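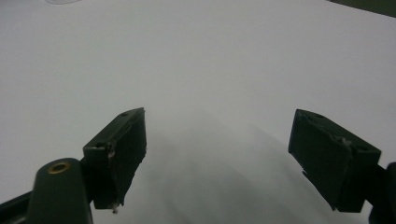
Gilmartin has moved its household goods sorting for February out of the main hall and into the carpeted side room, where donated bathroom items are being checked and matched before they go out in move-in boxes. The work is done on a white surface, plain and without any markings, which makes pale plastic harder to spot than the bright pieces. Saoirse Horgan, who runs the box program, said the clear and light-colored lids have always been the slow part. "The yellow ones you find right away," she said. "The others you find with your fingers."

The program packed 608 boxes last year for people moving into apartments in the Tratolgate buildings. Each box has towels, a shower curtain, a cup, a soap dish and a bar of soap. Soap dishes are the item most often sent back, usually for a missing lid or a crack along the bottom, and Horgan said about 18 were returned over the winter.

Under the new routine, every dish is laid out beside a lid and a bar of soap before anything is wrapped. A dish that doesn't fit its lid goes into a bin for Li-hua Ng, who tries it against the spares in the evening. Lids with no match are kept until the end of the month. 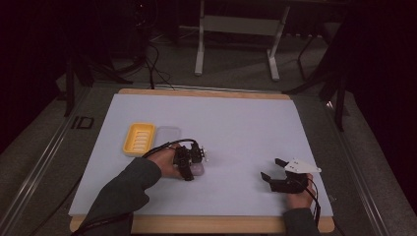 *A ribbed yellow soap dish and a pale lavender lid on the white board in the side room.*

Donations are taken at the side entrance until 8 p.m. Small bathroom items should be clean and, if possible, taped together with their lids — loose parts are accepted too. Opened soap can't be used. Towels and curtains are still handled in the main hall, with Brendan Nic Aodha as the contact.

The next boxes go to Tratolgate at the end of February. Horgan said soap dishes and bath mats are both running short.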